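4.2 What the Money Went To

The purchasing plan for the Stidholm bench was drawn up in May 2020 and fit on one page, which should have warned us. It listed a hand-held gripper, a camera, mounts, and a line called "sundries" that was given 90 dollars. By the end of the month sundries was the largest line in the budget.

We had two quotes for the gripper. Cloltitz offered a finished unit with a service contract, and the contract cost more than the unit. Truvport offered the parts, a drawing, and its good wishes. We took the Truvport offer at 1893 dollars, and entered the assembly time as zero because the people doing it were already on salary. Kurniawati Yeoh objected to the zero at the time. Her own log shows 18 hours for the first gripper, and the second was no faster, as we had by then lost the drawing.

Spare fingers were the item we argued over longest. Our first draft had none. Stanisława Jakubowski, who had run a similar bench at Dagdag, asked for 9 pairs and was given two, with a note that more could be ordered "if a need is shown." A need was shown. Ordering in small lots meant we paid shipping each time, and the shipping on the later pairs cost more than the fingers did. We now budget fingers the way an office budgets printer toner, with resignation and in bulk.

Test objects had no line at all. The plan assumed they would be "found locally," a phrase that covers a great deal of walking around with a bag. Objects with broad curved sides proved the most useful for planning, as they place the most demands on finger shape and on where the camera sits (Figure 3).

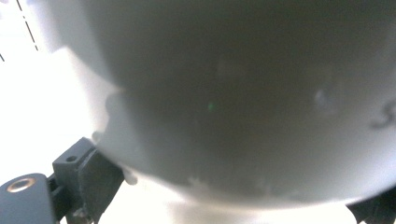

Figure 3. A rounded white object between the gripper fingers, in close view.

Camera placement has a price too, and we had entered it under "mounts" as a single bracket. A bracket that sits close to the fingers suits small items and leaves large ones filling the view and out of focus. One that sits farther back needs a longer arm, a stiffer joint, and a second round of quotes. We ended up buying both kinds. A group starting now should put both in the first order and take the money from the service contract it has, we hope, declined.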